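Open day walk-through, Clirkbridge hall, 7 Feb 2024
Checked by me, with Theresia Ortner on the door

Floor tape down and visible – OK. One corner lifting by the coats, I stuck it back.
Extension cords covered – OK now! Was a no at first.
Exit clear – OK, but please stop parking strollers there, folks.
Head count under 62 – OK.
First aid kit – OK, bandages low.
Demo table, gripper – OK. Arnel Soriano showed me the pads and I liked how soft-looking they are.

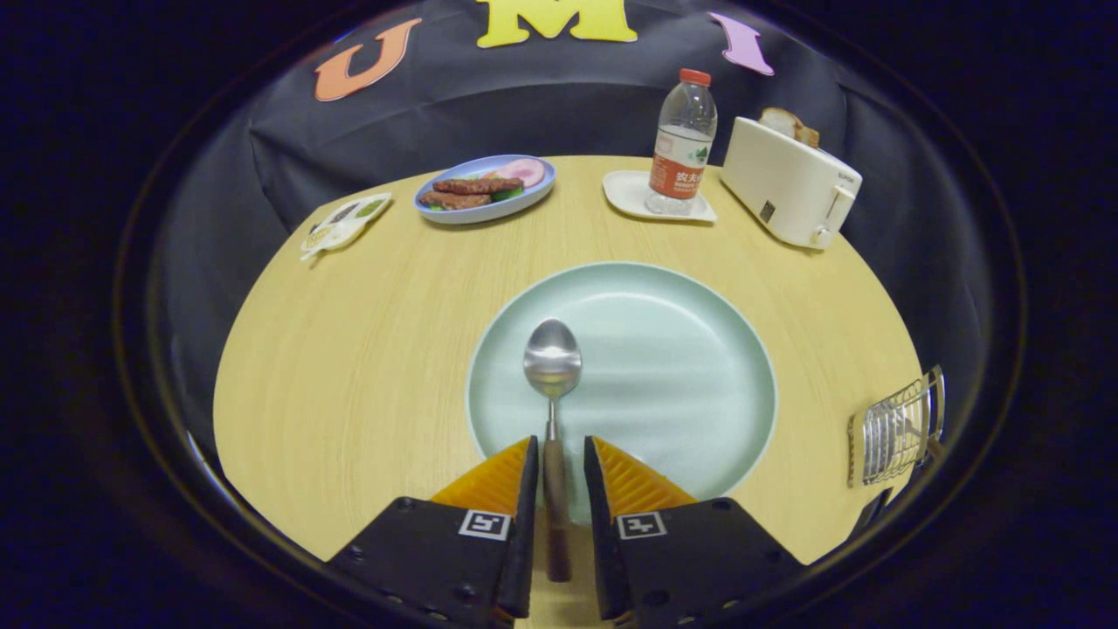 Demo table: spoon in the gripper, over the green plate.

Toaster cord – ask Arnel which outlet he wants.
Visitors' line – move it back 5 feet before the June one.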